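Worn Out, Let Out, Handed Down: what 26 households in Lillo do with their clothes

Project report by Farzana Naqvi
Textiles and Community, final year elective
Submitted 15th January

Where the idea came from

My grandmother has a cardigan that was knitted at the Polason mill, down on the river flat at Lillo, and she still wears it to do the garden. The cuffs have been reknitted in a green that doesn't match, one pocket is a different wool altogether, and the buttons came off a coat. When I started this elective I had a vague plan to write about the mill, which opened in 1921 and employed half the street she grew up in. Then I spent an afternoon going through her wardrobe with her and realised I was much more interested in what happened to the jumpers after they left the building!

So the project changed. I wanted to know how long people in Lillo keep their clothes now, what makes them stop wearing something, and whether anybody still mends. I'd read plenty about fast fashion in first year and a lot of it is written from a long way up, with tonnes and shipping containers. I wanted the view from inside the chest of drawers.

What I did

I asked 26 households to let me list what was in their wardrobes. I found them by putting a notice up at the library, the swimming club and the Skallent Street op shop, and then by people telling their neighbours, so this is not a random sample and I haven't pretended it is. There are more families with school-age kids than there should be and hardly any single men. My supervisor suggested I go back and try the football club, which was good advice that I took too late, as the season had finished.

Each household filled in a sheet for every garment owned by one person in the house (their choice of person). The sheet asked for type of garment, fibre content off the label if there was still a label, how it was acquired, how long they'd had it, when it was last worn, and whether it had ever been altered or repaired. At the bottom was a space for anything else they wanted to say. That space turned out to be the best part of the whole project and I wish I'd made it bigger.

I excluded underwear, socks and swimmers. I included school uniform, work uniform, sportswear and anything put away in a suitcase. In total I have sheets for 1438 garments, all of which I typed up myself over the January break, mostly at the kitchen table with the fan on.

Households also kept a diary for four weeks, noting anything that was thrown out, given away, lent, borrowed, bought or fixed. I visited most of them at the end of the diary for a chat.

What counts as mending

I had to settle this early because people kept asking. Is sewing a button back on a repair? (Yes.) Is ironing on a name label? (No.) Is cutting the legs off jeans to make shorts? I went back and forth and in the end called that an alteration, with its own column. Letting down a hem on a school dress went in the same column, and so did taking in a waistband. Taking something to the dry cleaner to have a stain looked at didn't count as either, although one participant argued the point with me for some time and I think she may have been right.

The other thing I had to decide was what to do with repairs that had failed. Several sheets mentioned glue. I counted them.

The wool drawer

Wool was the fibre people knew most about. They could tell me where a jumper had come from, who had worn it first and which cousin had put the elbow through. Older participants often had something from Polason, usually a school jumper or a plain V-neck, and these were far more likely to have been repaired than anything else in the data. Some of that is survival, of course. A jumper which wasn't mended isn't in the drawer any more for me to count, so the old things I saw are bound to be the looked-after ones. I've tried to be careful about this in the tables.

Even so, the mending itself was a joy to look at. I saw darns so fine I had to hold the fabric to the window to find them, and I saw a rugby jumper held together with what I'm fairly sure was fishing line. One household has a darning mushroom that lives in the fruit bowl. The diary pages for that house mention wool repairs in every single week, nearly always done in front of the cricket.

The stretchy drawer

Then there's activewear, and this is where the project got really interesting for me. Leggings, training tops, footy shorts, running singlets – nearly every household had a full drawer of it, a lot of it black, and nearly all of it a mix of polyester or nylon with elastane. People wear it constantly. It was the most frequently worn category after school uniform, and by quite a margin the least often repaired.

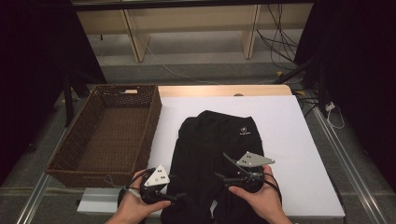

When I asked why, the answers had little to do with laziness or cost. People didn't believe it could be done. "You can't sew that stuff, it just puckers," one participant told me, and others said versions of the same thing. A few had tried with an ordinary needle and ordinary cotton thread, had a seam pop the first time they bent over, and never tried again. Two people owned an overlocker and had still never used it on their own leggings. I found that fascinating, because both of them make dance costumes for their daughters out of exactly the same sort of knit!

I talked this over with the woman who runs the Nugroho alterations counter in the arcade. She was generous with her time and let me sit in for a morning. Her view is that stretch fabric is no harder than anything else if you use a ballpoint needle and a stitch with some give in it, and that the trouble is the way these garments fail. A wool jumper gets a hole. You can see the hole and you can fix the hole. With leggings the cloth goes thin over a wide area, or the elastane gives up and the knees bag, and there's no edge to sew to. She will do a popped seam or a new waistband and she turns away the rest.

That fits with the sheets. Of the activewear people said they had stopped wearing, most was listed as "gone baggy", "see-through" or "smells". Only a small share had an actual hole or an open seam, which is the share that could have been rescued. I'd gone in expecting to find a big pile of easily fixed sportswear and I have to report that it isn't there, at least not in these wardrobes.

Hand-me-downs

The diaries were wonderful on this. I had imagined handing down as something that goes in a straight line from big kid to little kid, but in Lillo it goes sideways and sometimes backwards. A netball skirt went from one participant to her niece, came back too small for the niece, and is now with a family across the road. Three households turned out to be passing the same raincoat between them without my having known they were acquainted. School uniform hardly ever leaves the circuit, and parents spoke of certain blazers almost as if they were library books.

Adults' clothes move much less. There is some lending of good dresses between friends, and maternity clothes travel in bags that nobody seems to have started. Men's clothing in my sample barely moved at all except into the rag bag.

The op shop took a lot, though people were choosier about what they donated than I expected. Several said they wouldn't give away anything they would be embarrassed to hand over in person. The stretchy drawer came up again here: worn leggings were felt to be too personal to donate and too ordinary to keep, so they went in the bin, or stayed in the drawer for painting the house in.

Things I would do differently

Label information was patchy. People cut labels out because they itch, so my fibre column has gaps, and the gaps are biggest for T-shirts and children's clothes. Next time I would bring a small reference set of swatches so we could at least make a decent guess together.

I'd also run the diary in winter. A summer diary in Lillo has almost no coats in it, and the one hem let down on a pair of woollen trousers was done by a man going to a wedding in Tasmania.

And I'd ask about washing. It didn't occur to me until the final visits, when a participant mentioned that she tumble-dries everything and her sister line-dries everything, and that they buy the same brand of leggings. There's a lovely little project sitting in that house and I'd be thrilled if someone took it on.

Thanks

To every household that let me look in their cupboards, to the Nugroho counter for the morning and the lesson in zigzag stitch, to the ladies at Skallent Street for the tea, and to my grandmother, who has asked for it to be noted that the green cuffs were a deliberate choice. The blank garment sheet and the diary template are in the appendix and anyone in the department is welcome to use them.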